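The long pull to Prandton

At five in the morning the slipway at Ekholm is lit by one lamp on a pole, and the people carrying boats down it do not talk much. The tide turns at twenty to six in February. Anyone who wants to reach Prandton under oars before it turns again has to be off the mud by then.

The Prandton Pull has been going since a handful of dinghy owners, stuck ashore after the racing season, decided that the estuary was still there in winter and somebody might as well use it. In its first year two boats entered and one finished. This year 186 people took part, in everything from carbon sculls to a tarred fishing punt with a patch on its bow, and between them they raised enough to keep the Ellis Channel marks lit and painted for another season.

The marks are the reason for the event these days. Ellis Channel is the only water deep enough to get a keel boat up to Ekholm at half tide, and it moves. A bank that was on the left in autumn can be in the middle by spring. The harbour trust stopped paying for the upper four marks several years ago, when the last of the grain barges went, and since then the clubs on the river have had to find the money themselves. The bill last year came to £1339, most of it for chain.

Tassanee Rattanakul has run the start for six seasons. She came to the river as a crew member on someone else's cruiser, stayed for the rowing and now owns a clinker skiff called Brasow, which she bought with a hole in it. She is brisk on the slip and has a list on a clipboard inside a freezer bag.

"People think the hard part is the distance," she says. "It's nine miles and the tide does half the work. The hard part is the first mile, in the dark, when everyone's cold and wants to be in the same bit of water."

To deal with that, boats now leave in groups, slowest first. The heavy four-oared gigs used to be sent off at the front because they made the best show for the people watching, but they left a wash that filled the smaller boats and led to some bad feeling. They now start last. By the time they reach the bend below the old malting it is light enough for the coxes to see what they are overtaking.

This year's start was clean. There was a light wind from the north-west and a thin mist over the saltings, which had gone before the second group was away. One double scull went aground on the inside of the first bend and got off again without help. A crew from the sailing school lost a rowlock and came home with one oar working and the other used as a paddle, which took them three hours and ten minutes.

The fastest gig was down to Prandton in an hour and eighteen minutes. That is not a record. The record was set in a spring tide with a gale behind it, and the general view on the river is that it ought not to be attempted again.

The part that visitors tend to miss is the wait. Prandton has a hard, a chandlery and a pub that opens early for the occasion, and the boats have to stay there until the flood begins. Crews eat bacon rolls and dry their gloves on the radiators. There is a good deal of talk about blisters. The younger rowers usually want to start back too soon, and each year one or two of them find out how slowly a boat goes against the last of the ebb.

The row home does not count for anything. No times are taken and boats come up in no particular order, often with the crews mixed up. Rattanakul rows this leg herself, with her clipboard under the thwart, and checks each boat off as she passes it or it passes her.

"I like it better than the race," she says. "You get the geese going over, and the sun's usually on your back - if there is any sun."

The marks will be lifted in April, scrubbed and given two coats before they go back. Anyone with a boat that can carry a sinker is asked to leave their name at the Ekholm clubhouse, where the tide tables for next winter are already pinned up by the door.

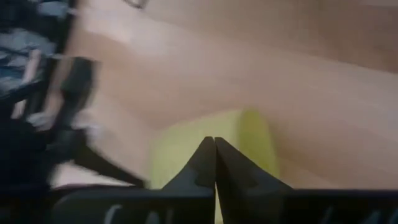

Entries for the next Pull open in the autumn. The fee stays the same, and crews who have not rowed the channel before will be asked to come to a short talk the evening before, at seven, in the upstairs room. Bring a torch for the walk back along the sea wall, as the path is uneven beyond the second gate.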